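Session 4 handout: saving and storing vegetable seed
Ornness Garden School, Room 518
Instructor: Erlinda Calimlim

Please read this before the practical. We will go straight to the benches and I won't repeat most of what is here. Bring a pencil, an old kitchen strainer and any seed you saved last year, even if you have lost track of what it is.

## 1. What is worth saving

Start with the packet. If it says F1 or hybrid, the seed you save will grow, but the plants will vary and many will be unlike the parent. Open-pollinated varieties come true as long as they haven't crossed with something else nearby.

For a first year, stay with crops that mostly pollinate themselves:

- beans
- peas
- lettuce
- tomatoes

Peppers are close behind, though bees will cross them more than most books suggest. Sweet and hot peppers grown side by side can give you hot fruit in the next generation, from plants you thought were sweet.

Squash, cucumbers, corn, spinach, beets and the whole cabbage family cross readily. Squash can be done at home with hand pollination, which we cover in Session 6. Corn and spinach are wind pollinated and their pollen travels a long way. I don't recommend either in a neighborhood garden. Carrots, beets and cabbages also need a second year to flower, so they tie up a bed over winter.

One note on squash. Fruit of the same species will cross, but different species mostly don't. Zucchini and acorn squash are both *Cucurbita pepo* and will cross. Butternut is *C. moschata* and can grow next to zucchini. Never eat squash from home-saved seed if it tastes bitter.

## 2. How many plants

You can save seed from a single tomato plant and get good tomatoes for years. Beans and peas are nearly as forgiving. Crops that cross are different. They lose strength when the seed comes from only a few parents, and with corn the problem shows up quickly.

In our own plots we grow 16 plants of the pole bean we call Fanel and save from all of them, apart from any that are late or show disease. Mark the plants you intend to save from early, with a ribbon or a stake. People who wait until the end of the season save whatever is left, and what is left is usually the slowest and the worst.

Things to select for, in the order I would take them:

1. Freedom from disease
2. True to type (right color, right shape, right habit)
3. Flavor
4. Earliness, or for lettuce and spinach, slowness to bolt

Watch number four. The first lettuce to flower gives the first seed, and if you keep it you are breeding lettuce that bolts.

## 3. Dry-seeded crops

**Beans and peas.** Leave the pods on the plant until they are tan and the seeds rattle. If rain is coming and the pods are nearly there, pull the whole plant and hang it upside down under cover. Shell by hand for small lots. For larger lots, put the pods in a pillowcase and walk on it. A thumbnail should not dent a finished bean. Better still, hit one with a hammer: it should shatter, and if it mashes it needs more time.

Bean weevils are common here. Once the beans pass the hammer test, seal them in a container and freeze them for a week. Let the container come back to room temperature before you open it, or moisture will condense on the seed. Do not freeze beans that haven't passed the test.

**Lettuce.** The flowers open over several weeks and the seed ripens unevenly. Bend the head over a paper bag every few days and shake it. You will get a lot of fluff along with the seed. Rub it through a strainer, then tip it into a shallow bowl and blow gently. Some chaff left in does no harm. Our red romaine, Sekora, has black seed, so the pale chaff is easy to see. White-seeded types take more patience.

**Okra, radish, dill, cilantro.** All follow the same pattern. Dry on the plant, thresh, clean, dry again indoors.

## 4. Wet-seeded crops

Tomato seeds sit in a gel that slows germination. Fermenting removes it and cuts down on some seed-borne diseases.

1. Pick fully ripe fruit, a little past eating stage if you can spare it.
2. Squeeze the seeds and gel into a cup. Add a splash of water if the pulp is stiff.
3. Label the cup.
4. Leave it out of direct sun for two to three days. Stir once a day. It will smell, and a skin of mold may form.
5. When the seeds have dropped to the bottom, add water, stir, let them settle, and pour off the pulp and floating seeds. Repeat until the water runs clear.
6. Drain in the strainer and spread on a plate or a coffee filter. Paper towel sticks.
7. Break up clumps with your fingers the next day.

Do not go past four days in warm weather. The seeds will start to sprout in the cup, and sprouted seed can't be stored.

Teodoro Yap keeps the tomato records for the school, and last season he got 270 seeds from three fruits of Seixas, our yellow paste type. Paste tomatoes are low on seed. You'll get more from a slicer, and a great deal more from cherries.

Cucumbers must be left on the vine until they are far past eating, fat and yellow or orange. The vine will slow down once it is carrying a ripe fruit, so save from one plant and eat from the others. Scoop, ferment for a day or two, rinse and dry as for tomatoes.

Peppers don't need fermenting. Wait for full color, cut the fruit open, rub the seeds off onto a plate. Wear gloves for the hot ones.

## 5. Drying

This is where most home seed is lost. It looks dry, it goes into a closed jar, and by spring it has molded or died.

Spread the seed in a single layer, out of the sun, with air moving over it. A small fan on low is fine as long as it isn't pointed at the lettuce. Small seeds need a week and beans need two or more. Don't use an oven, even on its lowest setting. Anything above 95°F can damage seed that still has moisture in it.

If your house is humid, finish with a desiccant. Put an equal weight of dry silica gel and seed in a sealed container, with the seed in a paper envelope, for seven days. Then move the envelope to its storage container without the gel. Beans and peas can be overdried, and very dry beans absorb water so fast that they crack when planted, so check them sooner.

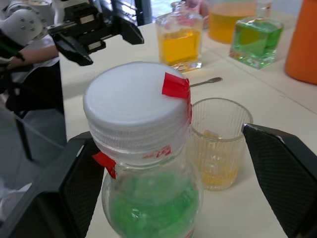 Storage comes down to keeping seed cool, dry and dark. The rule of thumb is that the temperature in Fahrenheit and the relative humidity in percent should add up to less than 100. A closet in the middle of the house beats a garage or shed. A refrigerator is better if the container seals well. Canning jars work, and so does a plain glass jar with a screw lid like the one in the photo, provided the lid closes tight. The strip of colored tape over the rim is a habit worth copying. We use red for the current year's seed and blue for older lots, and you can pick out the right jar from across the room. Put the written label inside with the envelopes as well, in pencil. Ink fades and tape falls off in the fridge.

Each envelope should carry:

- crop and variety
- year harvested
- where it grew, and what else of that crop was in flower nearby
- number of parent plants
- anything odd (late, mildewed, pods smaller than usual)

When you take a jar out of the fridge, leave it closed until it reaches room temperature. Take what you need and put it back the same day.

How long seed lasts under decent conditions:

| Crop | Years |
|---|---|
| Onion, leek, parsnip | 1 |
| Corn, pepper | 2 |
| Beans, peas, carrot | 3 |
| Tomato, squash, beet | 4 |
| Lettuce, cucumber, radish | 5 |

Treat the table as a guide. I have planted nine-year-old tomato seed that came up well and one-year-old parsnip that didn't come up at all. 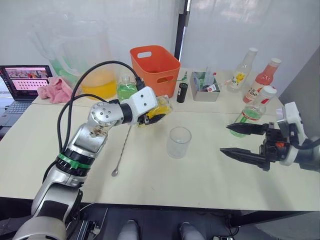 The only way to be sure about an old lot is to test it. Do this in late winter, early enough to order more if you have to.

## 6. Germination test

1. Count out 50 seeds. If the lot is small, use ten and accept a rougher answer.
2. Dampen a paper towel and squeeze it until it stops dripping.
3. Lay the seeds in rows so that they don't touch.
4. Roll the towel up and slide it into a plastic bag. Leave the bag open a little.
5. Write the variety and the starting time on the bag.
6. Keep it somewhere warm, 70 to 75°F for most crops. Lettuce wants it cooler.
7. Check at day four, then every other day. Remove and record seeds as they sprout.
8. Stop at day ten for most crops, day 14 for peppers, day 21 for parsley and celery.

Divide the number sprouted by the number you started with. At 80 percent or better, sow as usual. Between 50 and 80, sow thicker. Below that, grow out a few plants only if the variety matters to you, and save fresh seed from them. Slow or uneven sprouting is also a warning, even if the final number looks good. A lot like that often fails in cold soil.

Sprouted beans and squash from the test can be potted up if the timing suits. Handle them by the seed, not by the root.

## 7. For the practical

We will work in pairs. Each pair gets one bag of Fanel pods, one head of Sekora and two ripe Seixas tomatoes. The beans are to be shelled, sorted and hammer tested. Put split, stained and shriveled beans in the discard tray. The lettuce is to be cleaned as far as you can get it in 20 minutes. The tomatoes go into cups, labeled with both your names, and stay on the back shelf until next time, when we rinse them.

If you are going to miss the next session, tell Teodoro so he can rinse your cup with his own.

Homework: set up one germination test from seed you have at home and bring the count. Write down the year on the packet, how it was stored and how many sprouted on each day you checked. Old and badly kept seed is welcome. The October group brought mostly fresh packets and we had very little to compare.

Reading for Session 5 (isolation distances and row covers) is in the blue binder by the door. Please copy the pages you need and leave the binder.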